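How a Shoelace Works
Stinthorpe Children's Museum – Everyday Things Explained

A shoelace is a long, narrow cord that holds a shoe closed. It passes through small holes called eyelets. When the lace is pulled, the two sides of the shoe move toward each other and the shoe fits snugly around the foot.

Each end of a lace usually has a hard tip called an aglet. The aglet keeps the threads from coming apart and helps the lace slide through the eyelets.

Laces may be threaded in many ways. The most common is the crisscross – each end crosses over to the other side, again and again, up to the top of the shoe.

Before lacing a shoe, young visitors should hold one end of the lace in each hand and pull gently. A straight lace has no knots or twists in it.

A black sneaker and its white laces:
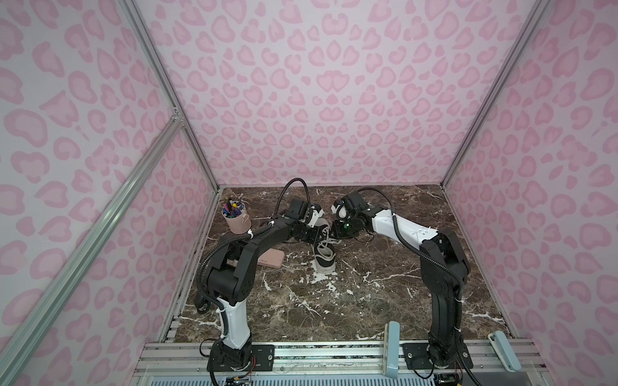
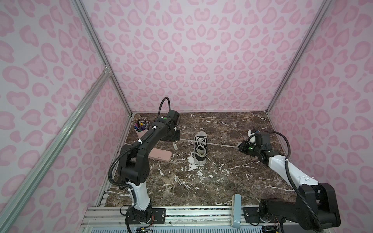

The knot comes last. Most people tie a bow, which has two loops and two loose ends. Pulling one loose end opens the bow again.

Children may practice at the Lacing Table in the Butar Room, where 50 laces of different lengths are kept in the drawers. Tassanee Wiriya leads the table in February. Please return each lace to its drawer after use.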